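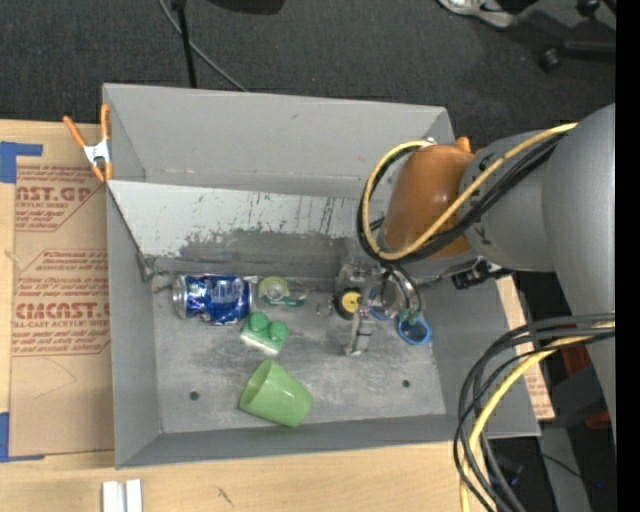
Workshop Tips: When a Cable Pulls Out in the Middle of a Job

We had a picking arm stop on us in June with its fingers shut on a cup. The gripper had lost power because its connector had worked halfway out of the socket. The arm itself was fine. The cable had been tied too short at one joint, and every reach to the far side of the bin gave it a small tug. The log showed 219 picks before it let go.

These notes are for anyone running a small arm on a bench at home or in a shared shop.

Stop the arm before you look

Press the emergency stop, then switch off at the wall. A gripper with a loose plug can come back to life when you touch the wire. Doğukan Toprak got a pinched thumb that way. It was a bruise and nothing worse, but he was reaching in with the power on.

If something is still held in the fingers, put a folded towel under it before you free it. Check your manual for the hand release. On some grippers it is a small screw, and on others the fingers simply push apart.

Leave slack at the joints

Move the arm by hand, or at its slowest speed, to the farthest point it will ever reach. Tie the cables there, not in the parked position. You want a loose loop at each joint that turns, big enough that it never goes tight and small enough that it won't catch on the side of the bin. Hook-and-loop straps are better than zip ties for this. You will be moving them again.

Look for rubbing while you're at it. A shiny patch on the cable jacket means it is touching something. Tape is fine for a day. After that, move the cable or replace it.

Clamp the bin

A bin that slides even a little will send the fingers into the wall or the floor, and the shock goes straight up to the connectors. Spring clamps do the job if the table edge is clean. Wipe off dust and oil first, and give each clamp a hard tug before you start.

Write down the fault

Ours read 1415 on the screen, and we cleared it twice without noting it. Hongmei Pan now keeps a paper notebook by the switch — time, code, what the arm was doing. The next two stops were easy to trace.

Before you restart

Push every plug in until it clicks. Open and close the gripper 7 times with nothing in it. Then run one slow pick with a hand on the stop button, and keep sleeves and long hair well back.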